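Notes on Grasping Soft Packets

August 26, 2018
Posted by the Itberg club log

The Pristulside student robotics project has a simple statement. Given an open box with mixed snack packets in it, take the packets out one at a time and put them down next to the box. A hand-held gripper does the work for now, with a person supplying the arm. The recordings are then used to fit a grasp model. I have been responsible for the logging side and for the task sheet, so this post covers those two and skips the mechanics, which Bassi (our name for the labeling tool) has its own page for.

The task sheet is on version 2. Version one specified the order in which packets had to leave the box. That was a mistake. Operators spent their attention on remembering the order and their grasps became slow and hesitant, and the model picked that up. The sheet now gives the start state, the end state and a time limit of 55 seconds per packet. Order is free.

Clutter is permitted, within limits. The box has to stay open, the walls have to be clear on at least two sides, and anything rigid on the same surface should sit farther from the box than the width of the gripper body. 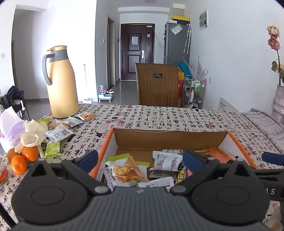
Packets are a worse object class than they look on paper. A rigid block has a pose, and once you know the pose you can compute a grasp. A sealed packet has a pose plus a fill distribution, and the fill moves when you touch it. If the pads close on a part with mostly air in it, the film folds and slides. If they close on the contents, the contents break, which is a failure under our rules even when the packet reaches its destination. The labelers have a separate flag for this, and it is the flag they disagree on most.

The serrated seal at each end is the obvious place to grab. It is flat, it is stiff compared with the rest, and it doesn't contain food. It is also narrow, and a packet held by its seal swings. We logged seal grasps and body grasps as separate classes in January and kept the split. Body grasps are more tolerant of position error and less tolerant of closing too far.

On numbers: the log holds 1,753 grasp attempts. The target for the first training run was 1,000, and we passed it earlier than planned, mostly by shortening the reset between attempts. The old reset procedure had the operator restore the packets to a photographed layout. The new one says to put them back in any arrangement that leaves the box open. Layout variety improved and the operators complained less.

Thin wrappers remain a problem for the segmentation step. Reflections from the film get split into separate regions, and one packet lying across another of similar color gets merged with it. Skodon, the segmentation script, now takes several views from the approach before committing to a mask. This costs time on every attempt. I would like to reduce it but have not found a version that keeps the accuracy. 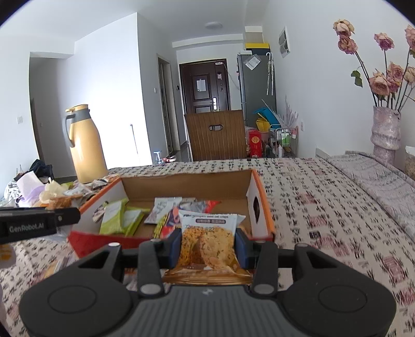 Lift height is the other parameter we changed. The first sheet had no minimum, and a number of attempts were marked complete with the lower seal still touching the box rim. The sheet now says that the lowest point of the packet must clear the rim before any sideways motion. Old attempts have been relabeled to match, except for a batch with unusable timestamps, which I removed.

The timestamps deserve a note for anyone copying this setup. Finger position and video were written by two processes with two clocks. Drift within one attempt was small enough to ignore. Drift across a long session was not, and it put the closing event visibly ahead of contact. Both streams now take their time from the same source, and the session start is stored in each file header.

Still open: how to score an attempt in which two packets come up together, and whether to log partial closures that the operator corrects. I lean toward logging them. The revised sheet goes to the club list once the scoring section is done.

Recent posts
Skodon: masks from several views
Bassi labeling tool, setup notes
Clock drift in long sessions
Pristulside task sheet, first version (withdrawn)
Replacing worn finger pads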